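4.2 Clearing and wiping the countertop

Applies to Dronder stone-pattern worktops fitted against a papered wall.

1. Move small items to one end of the countertop.

2. Sweep loose crumbs and fibers toward the front edge with a dry cloth. Check the surface from a low angle. Small dark specks are easy to miss against a mottled pattern.

3. Dampen a soft cloth with water and 2 drops of dish soap. Wring it out well.

4. Wipe from the back edge to the front in straight, overlapping strokes. Stop short of the wallpaper.

CAUTION: Do not spray water or cleaner toward the wall. Moisture at the joint can lift the lower edge of the paper and make printed colors run.

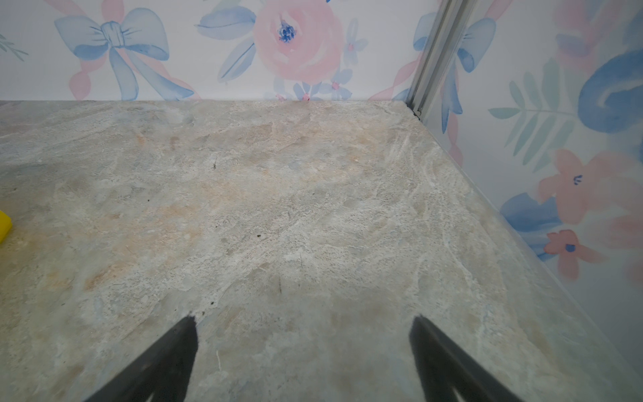
Korard support was asked whether the joint may be wiped with the same cloth, and replied that a dry cloth should be used for the last 3 inches before the wall, with no soap at all.

5. Rinse the cloth and wipe again to remove soap film.

6. Dry the surface with a clean towel. Allow around 9 minutes before putting items back.

NOTE: Do not use scouring powder or the rough side of a sponge. Fine scratches will dull the finish and cannot be polished out.

If a stain remains after 2 passes, see Section 4.3, Spot treatment.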